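Collecting Hand-Held Gripper Demonstrations of Bedding Tasks
Project report, Zellidley group
Riaan Nkosi and Renata Quiroga
4 Apr 2018

1. Purpose

Our project needed examples of a person folding, moving and stacking bedding, recorded in a form that a learning system could train on. The Fladwood group before us worked only with blocks and cups on a lab table. Their policy did well on those objects and failed on a dish towel. We wanted to find out how much of that was the model and how much was the data, so we spent most of the term on the data.

This report covers collection and sorting. Training is covered in a separate report by the Druvska group, who are using our set.

2. Equipment

We used a two-finger gripper held in the hand, with a camera mounted on it. The person recording holds the tool and does the task with the fingers. No robot arm is needed during collection, so we could work in ordinary bedrooms. The camera always sees the fingers, and the video is used to work out how far they are open.

Before each session we ran the same calibration: fingers fully open, fully closed, then a slow sweep across the work area. The sweep took less than a minute. We skipped it twice in September and had to throw out both sessions.

3. Tasks

There were 5 tasks:
Fold a small blanket in half.
Fold it again into a rectangle.
Move a folded item to the other side of the bed.
Place one folded item on top of another.
Pull a bedsheet flat.

Each recording starts with the gripper open and held over the bed, touching nothing. Renata wrote this rule after the first week, when many of our files began with the cloth already in the fingers and the approach was missing. A model trained on those files would have no example of how to get to the cloth.

We did not clear the rooms. Pillows, comforters and other bedding stayed where people had left them, and the curtains were open or closed as we found them. Sheets with a strong pattern were kept in the set. Stripes turned out to be useful for us when checking camera motion by eye, as a straight line is easy to follow from one moment to the next.

The starting position over a striped sheet, with a folded cloth on the right half of the bed and the fingers open: 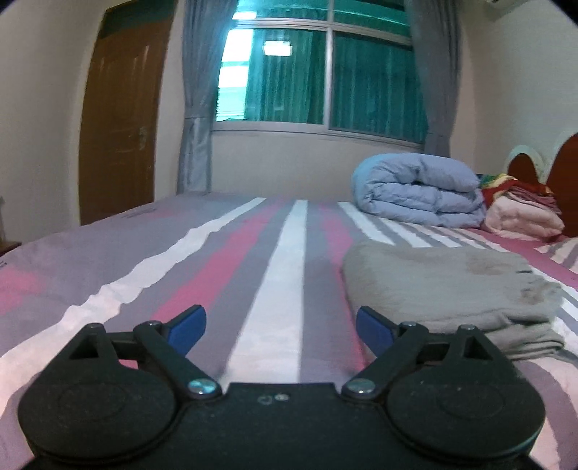

4. Sorting the recordings

We made 2,586 recordings. Each one was watched by the person who had not made it. A recording was rejected if the fingers left the view, if the task was not finished, if the start rule was broken, or if tracking was lost. After sorting, 1,939 were kept.

Lost tracking was the most common reason for rejection. It happened mostly when the tool came very close to a plain blanket and the camera had little else to look at. Holding the tool a bit higher on the approach helped. Bright windows were a smaller problem than we expected.

The "pull flat" task had the worst rate. The two of us did not agree on what counted as flat, and for the first half of the term we had no written rule. We settled on no fold crossing the middle of the bed, then went back and relabeled the old files. Some labels may still be wrong.

5. Check on the labels

We picked 60 kept recordings at random and both labeled them again without looking at the first labels. Most disagreements were about when a fold ends: Riaan marked the moment the fingers opened, Renata marked the moment the tool was lifted away. We now use the opening of the fingers. The file format and the label sheet come from the Đỗ toolkit, with one column added for the room.

6. Problems left open

Thick comforters are underrepresented. The fingers do not open wide enough to take a full fold, and we ended up pinching a corner every time. Both of us are right-handed, so nearly all approaches come from the same side. The next group should recruit at least one left-handed person and record each task from both sides of the bed.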